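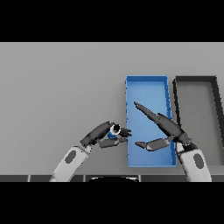
ok sim thread, finally. Been heads down on the Stumidik handoff task all week and the garage looks like it. Bench build is still waiting on wrist bearings from Asness so its all simulated for now

task is dumb simple on paper. left hand holds the part, right hand takes it, part goes in a tray. two arms, one little cylinder, sort by color. my 11 year old laptop is doing the physics, fans screaming

first 100 runs with the old grasp code: bad. right hand kept closing early and batting the thing off the table. Watched it fly past the trays so many times I started dreaming about it

ok so what changed. took the fixed wait out completly, right hand now closes on contact at the thumb, no timer
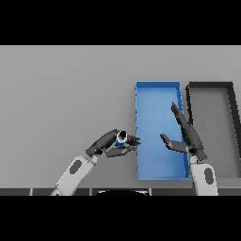
Handoff distance is the number I keep fiddling with. Too close and the fingers tangle, too far and the right arm runs out of reach before it gets a decent angle. Left hand's got the cylinder just outside the blue tray's left wall, right hand wide open with its thumb out flat across the tray, and I like that spacing. Might bring the right wrist in a hair more

also moved the trays side by side, blue then dark. had them at opposite ends before and the arms were crossing all the time. should of done that in June when I drew the layout

900 runs queued overnight. random start pose for the part, same tray spots. will post the ugly ones too

someone asked what the sim is: Vitale, stock physics, my own hand model. Finger joints are still too stiff, I know, I know

left to do: friction on the rim of the part, logging that doesnt eat the disk, a real gripper mount for the bench at Loltalden (shared shop, they gave me a shelf and one outlet lol)

run 114 just hung. brb

ok it was the logger. again. restarting the queue and going to bed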